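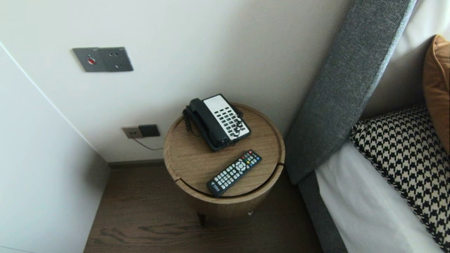
What is changing in the bedrooms at the Clodia?

Every guest room is getting a round bedside table with storage under the top, and the phone and the television remote are being moved on to it from the desk.

The hotel, on the road behind the station, has been working through its rooms floor by floor. The tables replace square cabinets that had been there since it opened. Guests complained that the drawers stuck and that the corners caught them on the shin when they got up in the night.

Caroline Sang, the housekeeping manager, said the phone had been the main point of argument. Some of the owners wanted it taken out, as most guests carry a mobile.

"We kept it," she said. "Older guests use it to ring down for breakfast, and if somebody is taken ill they want a handset by the bed. On the desk it was too far away."

The phones are the old corded sort, with the handset in a cradle and a blank space above the keys. Cards with the internal numbers have been ordered and will be slotted in when they arrive.

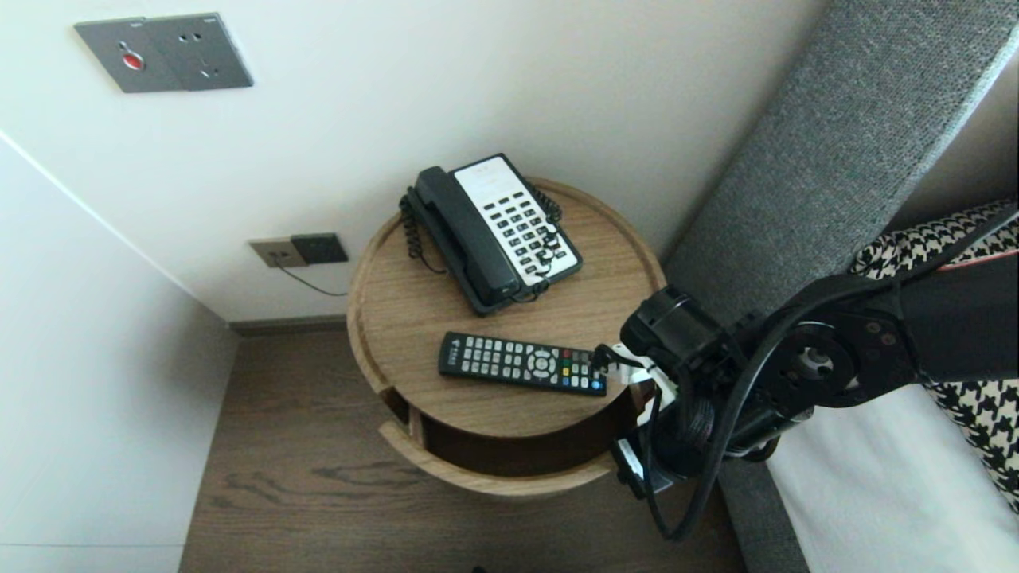 Staff have been given a set way of laying out the table. The phone goes towards the back, next to the wall, and the remote in front of it, where it can be reached from the pillow. Glasses and chargers are left to the guest.

Ms Sang said the remote had been the item most often reported missing, usually to be found later in the bedding. Room attendants now check for it before they strip the bed and put it back once the top has been wiped.

The tables were supplied by Drundeo, a furniture firm, and delivered by Thibodeau in three loads. The hotel paid 3,520 for the first batch, including fitting. A second order is due to be placed in March.

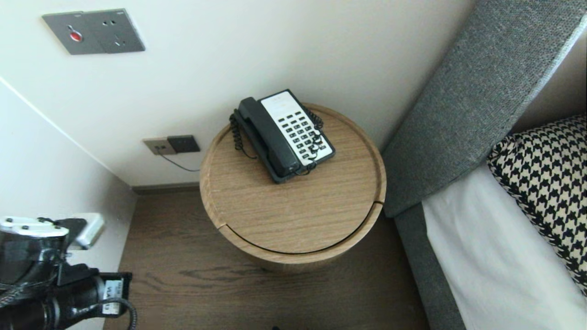 Storage under the top

The space below the tabletop is meant for books, glasses cases and other small things. Attendants have been asked to look inside it at every departure and to hand anything left behind to reception, where it is held for 9 weeks.

The old cabinets have gone to Prosus, a second-hand shop in the town, which is selling them from Tuesday. Takings so far stand at 900, and the shop says it has a few left in good condition.
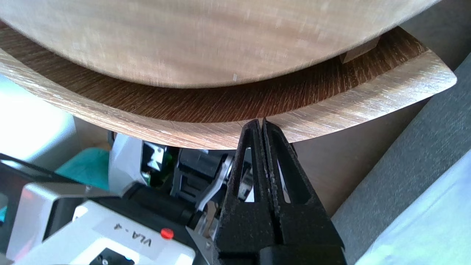
Pale wood with a streaky grain, seen from low down.

The hotel has stayed open during the work. Rooms on the top floor will be done last.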